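Chapter 5
Rhythm and Spacing in the Classical Duet

After reading this chapter, students should be able to define the terms lead, shadow and rest point; mark a duet score with count and distance; and plan a rehearsal for two dancers and one drummer.

5.1 The Duet as a Unit

Most solo repertoire reaches the student through a single teacher. The duet adds a second body, and with it a set of problems that solo training does not address. Two dancers may know the same item, keep the same beat and still look unrelated on stage. The usual cause is a difference in phrasing: one dancer arrives at a pose on the beat, the other just before it and holds.

In this book a duet means any item in which two dancers share the stage for more than half of its length and in which at least one passage depends on the position of both. Items in which two soloists take turns are treated in Chapter 7.

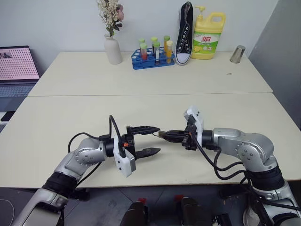

Figure 5.1. Two robot arms over a pale table, their grippers nearly meeting.

5.2 Lead, Shadow and Rest Point

The lead is the dancer whose phrasing governs a passage. The shadow is the dancer who matches it. These roles change within an item, often several times, and the change should be written into the score. In the duets that Sugeng Sopacua set for the Hartono school, the lead passes at the end of each drum cycle, and the dancer giving it up marks the change with a turn of the head toward the partner.

A rest point is a pose held by both dancers for at least one full count. It has two uses. It lets the audience read the shape made by the pair, and it gives the dancers a place to correct small errors of timing. A duet with too few rest points drifts. A duet with too many breaks into a series of still poses, and the drummer has little to work with.

The distance between the dancers at a rest point is measured from sternum to sternum and written in hand spans. Three classes are used in the rest of this chapter:

Close: fewer than five spans
Middle: five to nine spans
Wide: ten spans or more

Close rest points place the greatest demand on the arms. When both dancers extend toward the center line, the hands must stop at the same height, and the elbows should bend to a similar degree. If the dancers differ in height, the taller one lowers the stance. Raising the arm of the shorter dancer spoils the shoulder line.

5.3 Effect of the Hall

Spacing set in a studio rarely survives the move to a stage. In a small hall the audience sees the gap between the dancers clearly, and close rest points read well. At the Cevositz, with 553 seats on a shallow rake, the back rows see a close pair as one mass, and middle spacing is the safer choice. In halls of some 2000 seats the wide class should be used for every entrance, and close rest points kept for the final section.

Spacing marks should therefore be written in pencil. The count marks — which belong to the music — stay in ink.
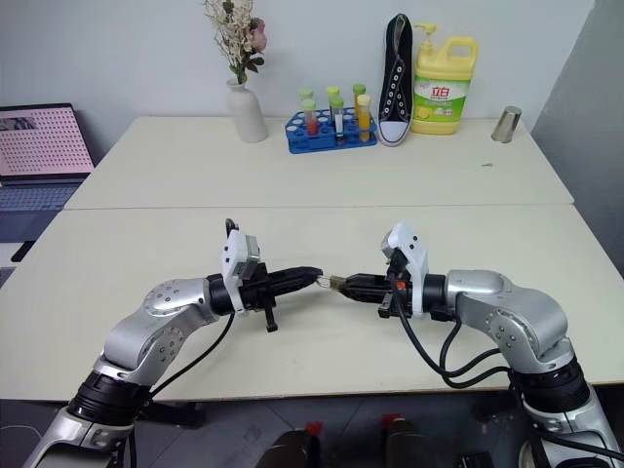 According to Cempaka Wibisono, written spacing should come late: students who measure the gap in the first weeks stop listening to the drum, and she would have them dance the whole item by ear before any distance is put on paper. The exercises at the end of this chapter allow for both orders of work. Teachers who follow her view can begin with Exercise 4 and return to the first three afterward.

5.4 Planning a Rehearsal

A standard duet rehearsal lasts 90 minutes. The first third is given to rhythm alone, with both dancers seated and reciting the drum syllables while keeping time with the hand. The second third is danced at half speed, stopping at each rest point. Only the last third is taken at full speed, and the drummer should not stop for errors in it.

Corrections are given to both dancers together, including those that concern only one of them. The shadow needs to know what the lead has been asked to change. Section 5.5 applies this plan to a short item in a cycle of seven counts.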